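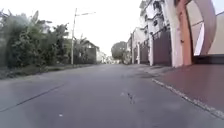 2. Perception software: progress to the end of June

Work in this period concentrated on the drivable-surface module for the Skosine pavement and street robot. The residential roads in the Gamurbridge trial area have few painted markings, and the module must therefore find the limits of the carriageway from surface colour and texture. Paved frontages, concrete aprons and grass verges all meet the road at much the same level, and the earlier version tended to treat them as one surface.

Aba Ayaaba and Kwadwo Nyarko retrained the module on 700 labelled images from low-mounted cameras. A further 357 were held back for testing. Errors at the boundary between road and private paving have fallen, although results remain weaker under bright, blank skies, when distant walls and roofs lose their outlines.

Stains and cracks continue to be reported as obstacles more often than we would wish. Of the false stops logged during the period, 237 were traced to dark marks on an otherwise clear surface. A revised filter, which compares each mark over several successive images before the planner is informed, has been written and is under review by Adom Ofori.

3. Planning and tooling

The interface between perception and the Flosevetti planner is now stable. Replay of recorded runs has been automated, and each software change is checked overnight against 400 stored sequences.

4. Matters for the funder's attention

Labelling is one month behind the agreed plan. Philomena Tsikata has requested additional hours under the existing budget line, and no change to the total award is sought.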